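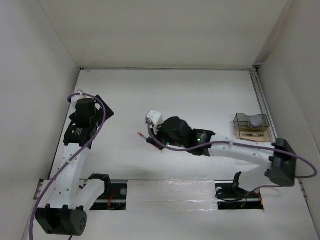
The two-arm cell at Torkley's shop, with a pen-like object on the table and the smoky-brown organizer at the back right.

I stopped by Torkley on Thursday to see how the two-arm cell is getting along after its cable overhaul, and I ended up staying most of the afternoon (sorry to everyone who was waiting on my emails!).

If you've followed these updates you know the cell has been a bit of a diva. It sorts pens, which sounds like the easiest job in the world until you watch it try. Since spring the right arm had been dropping its gripper connection, usually in the middle of a long reach, and then the whole thing would stop and sulk until somebody came over and reset it. Sumeya Feyisa, the technician who looks after it, finally traced the trouble to the cable. It was pulling tight at the connector every time the elbow folded all the way in.

So she took the cables off both arms and started over. The new ones are purple and a good deal thicker, and on the right arm there's now a big loop out past the elbow so the joint has slack to use up. A small tie holds the run against the white forearm. She told me she went through 3 versions of that loop before she liked it. The first one rubbed the side wall, and the second snagged when the arm came back home. "I moved the tie a couple of inches and it quit fighting me," she said. I love a fix like that.

The left arm was easier. Its cable goes up over the wrist and back down along the forearm, and she left it longer than she thinks it needs. Gert Coetzee, who did the original install, would like it shorter. They were still going back and forth on that when I left, and I'm staying out of it.

While the cell was down they also gave the grippers a good cleaning and checked every screw on the forearms, which took Gert 2 evenings. He found a couple that had backed out a hair, nothing scary. The clear film or tape on the front panel is staying put for now, wrinkles and all. I asked if they'd peel it off and got a pretty firm no, because it wipes down faster than the paint does.

Since the restart the cell has run 8 shifts without a connector fault. Before the overhaul it was lucky to get through one, so people are in a pretty good mood over there! Sumeya still does a slow pass at the start of each shift, where she walks both arms through their full reach at low speed and keeps her eyes on the cables the whole time. It takes a few minutes and she won't let anyone skip it.

Next on her list are the wires under the front ledge. She wants them bundled and labeled before anybody touches the power side again. The spare connectors are on order from Drivdale and should be in by September. If the left arm's cable ends up shorter by then, I guess we'll know who won.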